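Winter tires last longer when they are stored properly, and most of the work can be done in a home garage in an afternoon. The notes below are for a set of four on steel or alloy wheels.

## Before they come off

Mark each tire with its position while it is still on the car. Chalk on the inner sidewall works: LF, RF, LR, RR. Loosen the lug nuts a quarter turn with the car on the ground, then jack it up on a level floor and set it on stands.

## Cleaning

Wash the wheels with dish soap and a soft brush. Brake dust is worst on the inside of the front pair. Skip the tire shine — it does nothing for a tire in storage. Dry them with an old towel and leave them standing for 24 hours before you bag them.

Pick stones out of the tread with a flat screwdriver. If you find a nail, leave it in and have the tire looked at.

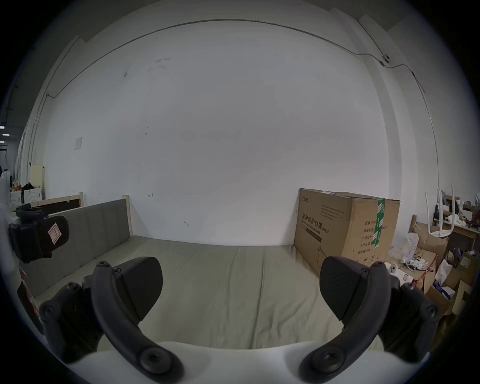 **Rirklow Motor Club, Home Garage Section**

## Storing

Put each tire in its own bag, press out the air and tape it shut. Tires on wheels can be stacked flat or hung. Tires without wheels should stand upright, and they need a turn every month or so. Keep them away from the furnace, the freezer motor and anything else that sparks or runs warm.

A shelf made from two-by-fours will hold a set if it is screwed to the studs. Faisal Shaikh built his with a lip along the front edge, and the plan is in the club binder.

## Going back on

Check the pressures cold. Tighten the nuts in a star pattern, by hand first, then with a torque wrench set to the figure in your owner's manual. Check them again after 50 miles.

The club torque wrench is signed out through Todor Stojanovska. Bring it back with the setting wound down to the lowest mark.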